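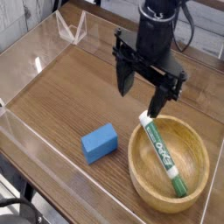
Abteilung Betriebsmittel und Beschaffung, Werk Flusville

Der Leiter der Beschaffung will seinen Namen nicht auf der Seite haben, über den Greifarm redet er trotzdem gern. »900 Euro im Monat Miete, und dann kommt noch der Rest«, sagt er. Der Rest, das sind im Angebot von Vindik 47 Positionen, von Ersatzfingern bis zur Einweisung. Sechs davon hat er gestrichen.

Ob ein Arm, der einen Stift aus einer Holzschale nehmen soll, später auch am Packtisch taugt? »Das weiß ich nicht, und der Verkäufer weiß es auch nicht. Er sagt es nur schöner.« Schale, Stift und Schaumstoffblock kosten fast nichts, das gefällt ihm an der Erprobung noch am besten.
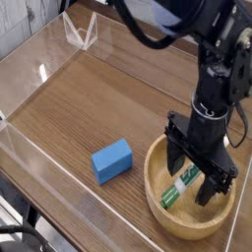 Teurer wird es bei den Stunden. Wer richtet ein, wer schreibt mit, wer räumt den Tisch um? Im Antrag fehlte dafür eine Zeile, er hat sie selbst ergänzt. Von Bouzid liegt ein Gegenangebot vor, billiger im Kauf, aber mit einem Wartungsvertrag über fünf Jahre – »den unterschreibe ich so nicht«.

Im April soll das Budget stehen. Bis dahin will er aus dem Projekt Wovgate eine Liste der Fehlgriffe sehen, kein Video.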